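Equipment Review: Witik Hand-Held Gripper, Checked Against the House Recording Rules

Prepared by Zlata Karpenko, with comments from Hnat Koval

Overall finding: accepted for general use, with conditions

The Witik is a two-finger gripper that an operator carries by hand while a camera on the tool records the work. Our department was asked to decide whether it can be used under the recording rules adopted in February. The review covers handling, inspection and record keeping. Price and delivery were handled separately by the purchasing office.

Handling

The grip suits most adult hands, and the trigger travel is even from open to closed. Operators with smaller hands reported some strain in long sessions. Under Rule 3, a session may run up to 2 hours before a break, and we see no reason to relax that limit for this tool. The competing Mitora model is lighter but has a stiffer trigger, and two of our operators preferred the Witik for that reason alone.

Inspection of the fingers

The rules require the operator to look over both fingers before each session and to enter any chips, cracks or missing screws in the log. A worn edge does not by itself take a tool out of service. It must be written down, with the side named, so that a later reader of the recordings can tell old wear from new. The printed checklist supplied by Witik asks only whether the fingers are "in good order." We found this too loose and have replaced it with our own form.

Opening position

Each recording should include a view with the fingers apart, nothing between them and the work surface in sight. Myroslav Hnatiuk asked that seams in the surface be allowed, and the rule now says so. Loose items should be cleared from the space between the fingers.

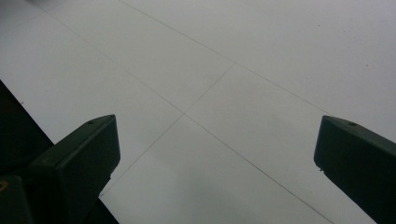
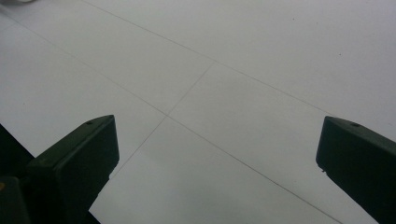
Both views: fingers open, nothing held, seams visible in the surface.

Operators should hold the opening position long enough for a reviewer to check it without stopping playback. Our trial set held 1,501 recordings, and the reviewers returned those in which the tool was already moving toward an object at the start. Most of the returned work came from the first Saturday, before the rule had been explained in person.

Records

The Holovko logging software accepts the tool's files without conversion. Its notes field is short, and longer damage reports must be attached as a separate page. Orysia Derkach has asked the supplier for a larger field.

Conditions of use

The tool may be issued to trained operators only. The department's inspection form replaces the supplier's checklist. Replacement fingers are to be fitted in pairs, and the change entered in the log before the next session. Requests for exceptions go to Vasylyna Sirko in writing.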